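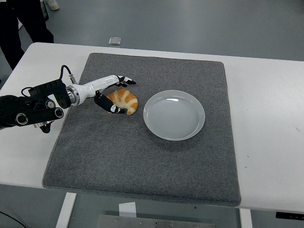

Ticket 1421
Hand state lags head video in pastry placement set
Opened: 13 Feb 2024
Reported by: Glenys Goodall
Assigned to: Kittipong Onsri
Component: Nurine recorder, left hand channel
Priority: High
Status: Resolved, monitoring

Glenys Goodall
Policy trained on the croissant-to-plate set closes the hand too late. On replay it reaches the pastry, holds the open shape, starts to lift the wrist and only then curls the fingers. Sometimes it catches an end of the croissant. Mostly it brushes it. The training loss looks normal and the same config works on the Greenwood cup set, so I don't think this is the model.

I stepped through several episodes in the viewer. The thumb is visibly touching the crust in the head video while the logged thumb position still reads fully open. The arm joints line up with the video as far as I can tell. The whole set is affected, all 345 episodes, or at least every one I opened.

Expected: hand state and head video aligned to within one video frame.
Actual: hand state late by several frames, always in the same direction.

Recorder build is the current one. Task is "pick croissant from mat, place on plate", left arm only, teleoperated. Please hold the set out of the nightly training job until this is understood.

Kittipong Onsri
Set pulled from the nightly job. Can you say whether the offset is constant inside an episode or grows toward the end? If it grows, it's clock drift and we have to correct per sample. If it's constant, one shift will do.

Glenys Goodall
Constant, by eye. Start of grasp and release both look late by the same amount. I don't have a good way to measure it in the viewer. The scrub bar snaps to video frames.

Wendy Lightfoot
Operator side: nothing felt late from the glove. The hand followed my fingers the way it always does. If there were a delay in the command path I would have noticed it at the release, where you have to open cleanly or the pastry drags.

We did swap the hand cable before this set. The old one had an intermittent connector. The new one is the same part and the hand came up without errors.

Kittipong Onsri
Thanks, that narrows it. Command path OK, so the delay is in what gets written. Checks so far:

Cable reseated at the hand connector. No change.
Hand driver log: no dropped packets, no retries.
Arm state vs. head video: aligned.
Hand command vs. head video: aligned.
Hand state vs. hand command: state late by 140 ms, flat across every episode I tested.

A motor following a command will always trail it a little, but not by that much, and not by an identical amount on a slow close and a fast one. That points at a buffer.

Roland Hulme
Look at the smoothing option in the hand driver. When a hand is power cycled with the cable off, the driver treats it as a new device and loads defaults. Defaults have smoothing on. Smoothing only touches the reported state, so Wendy wouldn't feel it. We ran into the same thing on the Okano bench in March and I thought the fix had been carried over to this one. Evidently it wasn't.
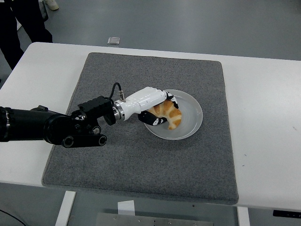

Kittipong Onsri

Confirmed. Smoothing was on. The driver filters position over a window and stamps the output with the time it leaves the filter, so every hand sample in the set is late by the same amount.

Turned it off, saved the profile to the hand, power cycled, read it back. Still off. Then recorded 2 test episodes with Wendy on the same setup: gray mat, white plate, croissant, left hand. In both, the logged finger curl starts on the same video frame as the visible curl, and contact with the pastry matches the rise in motor current. The release lines up as well.

On the existing data: I don't want to throw it away. A constant shift fixes the timing. It doesn't undo the filtering, so the finger traces will be slightly rounder than in new recordings – I compared them and the difference is small next to operator variation. Motor current was not filtered and must not be shifted. The first version of my script shifted it too, so if anyone copied that one from the shared folder, delete it.

Saimi Ruotsalainen
Reviewed the corrected script. Two comments.

The shift leaves a gap at the end of each episode where there is no hand state. Please trim the episode there and don't repeat the last value. Repeated values teach the policy to freeze after placing, and we spent long enough getting rid of that on the Gornine set.

Also write the correction into the episode metadata. I want to be able to filter shifted from native recordings later.

Kittipong Onsri
Both done. Trimmed tails contain only the idle hand after release, so no task content is lost. Metadata field is "hand_state_shift", empty for native recordings. Original files kept read-only.

Glenys Goodall
Retrained on the shifted set, same config and seed. The hand now closes before the wrist lifts. Grasp on the thick part of the croissant is good. It is still clumsy when the curled ends point away from the hand, but I see few demonstrations with that orientation and that belongs in a collection request – I'll open one.

Set can go back in the nightly job.

Kittipong Onsri
Restored. Remaining before close:

Recorder to refuse to start if hand smoothing is on (Roland)
Add profile readback to the cable swap procedure (Wendy)
Check the Greenwood hand for the same default (me)

Roland Hulme
Startup check is merged. It reads the profile from the hand itself and ignores the local config file. Error text names the option and the command to clear it.

Wendy Lightfoot
Procedure updated. Readback goes after the power cycle, before the first episode.

Kittipong Onsri
Greenwood hand is clean, smoothing off. Leaving this in monitoring until the next pastry session has been checked.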